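Startseite | Über uns | Kurse | Anfahrt | Kontakt

Über uns: Tanzschule Maser, Groltitz

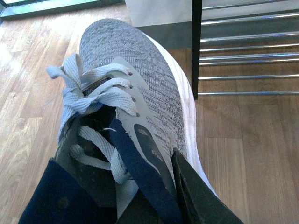
Gegründet wurde die Tanzschule in einem November, in dem in Groltitz sonst nur der Nebel Termine hatte. Zum ersten Kurs kamen 11 Leute, darunter ein einziger, der führen wollte, und der konnte es nicht. Wir haben trotzdem weitergemacht.

Heute unterrichten wir Standard, Latein und einen Discofox, über den man im Kollegium geteilter Meinung ist. Die Paarkurse dauern 30 Minuten länger als anderswo, weil bei uns auch gestritten werden darf. Der Saal hat Parkett, eine Heizung mit eigenem Willen und eine Spiegelwand, die erbarmungslos ehrlich ist.

Hochzeitspaare nehmen wir auch zwei Wochen vor dem Termin noch an. Der Walzer sitzt dann nicht, aber der Abgang sieht gut aus.

Schnuppern kostet nichts, Taktgefühl wird nachgereicht.

Zuletzt aktualisiert: 9. Feb. 2022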